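Lost Keys, Spare Chargers and One Very Good Tray: Wenevham's Hallway Project Opens Its Doors

WENEVHAM, July 30, 2022 – The Wenevham Home Workshop is delighted to announce the opening of Landing Spot, a free program that helps people sort out the few square feet of home just inside the front door. It runs from the workshop's ground floor on Grollotora Street and is open to anyone who has ever stood in the hallway with a coat on, patting every pocket.

The idea is a simple one. People bring in what they carry every day, the keys and cards and chargers and earphones, and sit down at a table to work out where each thing should live when they come home. They can borrow trays, hooks, small stands and shelves from the workshop's lending stock, try them at home for a month and bring back whatever didn't suit.

"We started with closets, like everybody does," said Radek Doležal, who runs the program. "Then people kept telling us the closet was fine, thanks, but could we please do something about the keys! So we did a trial in the spring with 70 households and it was the most fun I've had in this job. You fix one small corner and people come back and tell you about their mornings."

The trial households kept a short diary for two weeks before they borrowed anything and for two weeks after. Between them they wrote down 514 searches in the first two weeks, most of them for keys, with phone chargers and power banks coming in second and glasses third. The diaries from the second half are still being read through, and the workshop will share what it learns at an open evening in October.

Some of the findings have already changed how the sessions run. The first trays in the lending stock were deep bowls, handsome things, and people loved them for a few days and then filled them with receipts, batteries and loose screws. A shallow tray with a low rim has been much more popular. Everything in it can be seen from the doorway, and when it gets full it looks full. The workshop now lends almost no bowls at all.

Stands have been a happy surprise too. A tray with an upright and a crossbar takes up hardly any more room on a shelf, and the bar gives people somewhere for the things they would rather hang up: a lanyard, a bracelet, a short cable. Several households in the trial asked to keep theirs when the month was over.
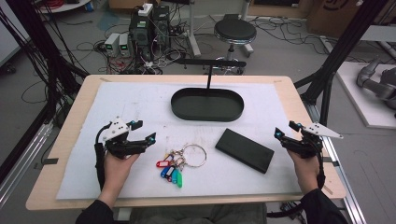
Keys with colored tags, a power bank and a black tray with a T-shaped stand on the work table at Wenevham.

Color tags are part of every session. A big bunch of keys is hard to read in a dim hallway, and Landing Spot suggests one color for each place a person goes (home, work, a parent's house, the bike shed) so that the right key comes up first. Participants choose their own colors. The workshop asks only that they write the list down somewhere and not on the tags themselves, and that they never put an address on a key ring.

Power banks get a few minutes of their own as well. They tend to drift around the house, into bags and down the sides of couches, and they are very often empty when they are found. The program encourages people to give theirs a fixed place close to an outlet, on a hard surface and out of direct sun, where it will be seen on the way out. It sounds like a tiny thing, and in the spring it was the change people mentioned most often after the keys.

The sessions themselves are relaxed. Each one lasts 50 minutes or so, and the tables are laid with a big sheet of white that people are welcome to mark up as they go, drawing the outline of a shelf or windowsill at full size and moving their things around on it until the arrangement feels right. Then the sheet can go home with them. (One couple taped theirs straight onto the hall cabinet and lived with the drawing for a week before borrowing anything, which the team thought was a terrific way to do it.)

"You find out a lot from a drawing," Doležal said. "Someone will tell you they have loads of space by the door, and then they draw it and it's about as wide as a magazine. That's fine. We have trays that fit on a magazine. I'd much sooner know on the day than have them carry something home on the bus and find it won't go."

Landing Spot has been made possible by a grant of 900 euros from the Broltik neighborhood fund, which paid for tags, hooks and the first round of trays, and by the Sproģis joinery shop, which has given offcuts for shelves and lent two of its people for the opening weekend. The workshop would like to thank both. The lending stock is still small and donations are very welcome, particularly shallow trays, wall hooks with their screws, small stands and sturdy narrow shelves. Please bring items clean and with all their parts.

The program has room for children too. On the first Sunday of each month there is a family table, where younger visitors can pick tags for their own house key or school locker and set up a low hook they can reach. Parents who came in the spring reported that the low hook was used more faithfully than the high ones.

A printed guide goes with the program. It runs to 16 pages, has plenty of room for sketches and covers hallways, apartment doors that open straight into the kitchen, shared houses, and homes where someone has trouble seeing or reaching. The first printing is 2,000 copies, free from the front desk while they last and from the public library in Wenevham.

How to take part

Sessions are free and are held on Wednesday evenings and Saturday mornings. Booking is recommended in the first few weeks but there is always one table kept for people who walk in. Bring whatever you normally carry, and if you can, a measurement of the shelf, sill or patch of wall nearest your door. The room is on the ground floor with level access from the street.

Borrowed items can be kept for one month and renewed once. There is no deposit and no charge for ordinary wear.

About the Wenevham Home Workshop

The Wenevham Home Workshop is a nonprofit space for practical help with everyday life at home. It offers repair evenings, a tool library, sewing tables and classes in small household jobs, and is open to all residents of Wenevham and the villages nearby.

Press contact: Radek Doležal, Landing Spot, Wenevham Home Workshop, Grollotora Street. Interviews and visits to a session can be arranged with two days' notice.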